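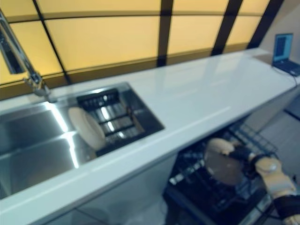 Liesbeth Kramer
Wiring and complaints, Heltiveck build, Dewulf shared workshop
15 February 2018

Heltiveck in the kitchen: gallery

The hand has a plate by its upper edge, over the rack of the dishwasher. I'd ask you to look at that for a second and then remember that a person does it with wet fingers while talking on the phone. I have been on this build since May and I still can't decide whether we're making a useful machine or a very slow roommate.

For anyone coming to the page cold: Heltiveck is an arm and hand that a few of us at Dewulf have been putting together in the evenings. Zsolt Lengyel did the joints and most of the swearing. Griet De Bruijn wrote Broker, the program that decides what the hand should go for next. I did the wiring and I keep the log. The kitchen counter is where we try it out, and the job is dishes. Griet picked dishes. I voted for sorting screws, which at least don't break.

My doubts are the same ones I had at the start. A dishwasher already does the hard part. What's left for the arm is moving a plate a couple of feet, and our arm needs a laptop, a power supply and an adult standing next to it with a stop button. Griet says that's true of every first version of anything. Maybe so. It's also true of plenty of last versions.

Still, the log is the log, and I'll put it here so that people stop asking me at the door. We have 139 attempts written down for plates going into the lower rack. In 65 of them the plate ended up standing in a slot and stayed there after the hand let go. The rest is a mix of drops, refusals and me hitting the button. Ineke Claeys wanted refusals left out of the total on the grounds that Broker was "being careful." I left them in. If I refuse to do the dishes, they aren't done.

Some notes on the plate grip, for those building something similar. The rim grip works better for us than going in flat, but it lets the plate swing. Once it swings, the lower edge goes wherever it likes among the tines and the hand has no idea. Zsolt wants a sensor in the fingertips. I want him to finish the wrist first – it has a wobble he calls "compliance" when visitors are in the room.

On money: the last round of wrist parts was 319 dollars, split between us, and that was with Zsolt cutting the brackets himself. The Semetti motor we tried before that went back in its box after a week. It ran fine on the bench and then got hot and stupid as soon as it had to hold the arm out straight. I'm not saying it's a bad motor. I'm saying we bought the wrong one, and that I said so in an email.

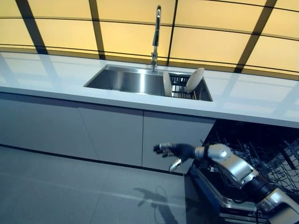 Cables are my department, and they're the thing I'd change before anything else. Everyone who comes by looks at the fingers. I look at the floor. There's a cable looping across the tiles right next to the shadow of the hand, and another one running along the arm near the wrist, and both of them are what I worry about when the arm turns. Griet was more interested in the two white plates standing in the rack in the sink, and I'll grant her that plates held upright make an easier target than plates in a stack. A real sink at the end of a real day has a stack. It has forks under the stack. I've asked for a test with forks and been told "later" enough times that I've started writing it in the log.

More on the reach, as two people wrote in about it. The arm comes in low on the dishwasher side, and the far side of the sink is a long stretch for it. We could move the base. Zsolt did the drawing and then found that the spot he liked best put the whole thing in front of the cutlery drawer. So the base stays where it is for now, and Broker gets a rule about which things in the sink it shouldn't bother with. That rule was 207 lines long when I last looked. I don't love a rule that long whose job is to say no.

The shiny surfaces are a nuisance too. Steel, a glossy counter and lit panels behind it make a lovely kitchen and a lousy place for a program to find the edge of a dish. Ineke suggested covering the counter with a matte cloth during runs. I was against it. If it needs a tablecloth to work, we should write that down as a failure. We tried it one evening anyway and the cloth got caught in the dishwasher door, so that's the end of that for a while.

What would change my mind: one full load, bottom rack, with nobody's hand near the button. Bowls included. I'd also like it to take less time than it takes me to do the same load twice, and I'm not quick. Griet thinks we'll get there with the new wrist. Lies Kramer (no, we're not the same person, and please stop sending her my mail) has a bet on with Zsolt about it and has refused to tell me which side she took.

Next session is the usual evening, side door. Bring plates you don't care about. No glasses, whatever Zsolt told you – the grip hasn't been set up for glass and I'm the one with the dustpan. If you want the wiring drawings, ask me at the bench and I'll print a set, but the connector at the elbow is wrong on page two and I haven't fixed it yet.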